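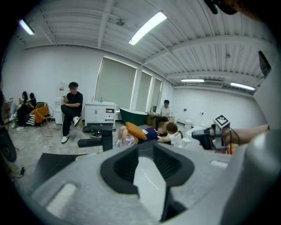

4 min read

Notebook, October, after the second break

Bathroom corner again. The vanity, the tub and the toilet are still against the back wall where they were last week, and the Baudry task sheet still says "wipe, pick, place, return" as if that covered what a person does in a bathroom. Shades down, lights on, same as all month.

Target for the shift is 275 accepted takes. Flostuvex had us at 50 when I looked before lunch. It counts a take as accepted when the tracking holds from start to finish. Whether the wiping was any good doesn't come into it. I did a lazy pass over the counter on purpose and it went through green. Then I did a careful one, going in behind the tap, and it was thrown out for "hesitation." I have written this down before and will keep writing it down until somebody changes the rule or tells me to stop.

What the slide from Guvard said in spring: the hand-held grippers would take the dull part out of the work. What I see is that the dull part is now the whole job. When we cleaned and set up the demo rooms ourselves you did a room and it was done. Now you do one counter, put the bottle back, and do it over. My wrist feels it by mid-afternoon. Rosine has the same complaint in the thumb, from the squeeze.

The waiting is the other thing. Takes go up, the system checks them, and people sit down with their phones until it is ready to go again. I don't blame anyone for that, I do it too. But the log has us down as "active" for the whole of it, and I would like somebody upstairs to know that before they quote our hours to Jutis. The hours look wonderful. A good part of them is sitting.

Talked to Rosine Royer about who gets moved. She has heard 7 people go over to checking takes on a screen once the fixtures job closes. It is called a step up. Same pay as far as she knows, less walking, and you spend the day looking at other people's hands. She wants it, for the thumb. I don't, and I'm not sure we will be asked.

Her argument, to be fair to it: the old setup work was hard on backs, and lifting tubs in and out of the demo rooms is something she doesn't miss. I can't argue with that. A tub is heavy. But the robot doesn't lift tubs either – it has been promised for counters and floors, so somebody is still going to carry the tub, and there will be fewer of us on the floor to do it.

Things for whoever has the corner next:

Cube on top of the gripper has to stay clean. Wipe it with a dry cloth, no spray.

Cables. Keep them out from under your feet when you turn toward the tub. I went over one this morning. Taping them down was approved and then the tape never came.

Put the bottles back on the vanity after every take, even the bad ones. Two takes got mixed up yesterday and I spent my break sorting them out.

If it rejects you for hesitation, note the time and what you were doing. I want a page of these to bring to Rosine.

4:40 p.m. Count is at 50 still. Page hadn't refreshed, or the upload is stuck. Asked, no answer yet. Left the battery on the charger.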